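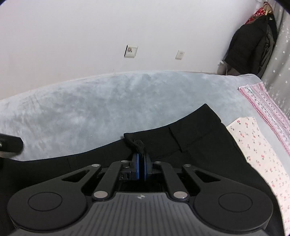

## Why black clothes fade

Cloth is made of thread, and thread is made of fibres. A cotton fibre is thinner than a human hair. Most cotton is pale when it is picked, so a black garment has to be given its colour with dye.

A dye is a substance made of very small particles called molecules. In the dye bath they move into the fibre and stay there. How well they stay depends on the dye. Some kinds join firmly to the cotton. Others only cling to it, and a few come away each time the cloth is washed.

### What black is

White light is a mixture of colours. Red cloth sends back mostly red light and takes in the rest. Black cloth takes in nearly all of it — very little comes back to your eye.
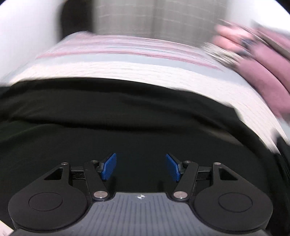 The light that is taken in carries energy. Most of this energy turns into heat, which is why a dark shirt feels warm in July. A small part of it can break a dye molecule. A broken molecule no longer takes in light in the same way, and the cloth looks paler.

### Rubbing

Washing also rubs fibres together. Tiny ends break loose and stand up from the surface. They scatter light, so the cloth looks grey even where the dye is still present. Knees, cuffs and pockets show this first.

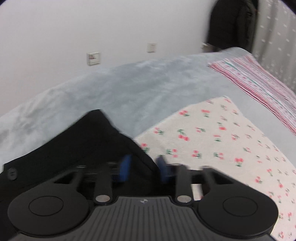
*Lejla Đorđević*

### Slowing it down

Turn dark clothes inside out before washing. Use cool water and a short wash. Dry them in the shade.

### Words to know

**Fibre** — a very thin strand.
**Molecule** — a group of atoms joined together.
**Scatter** — to send light off in many directions.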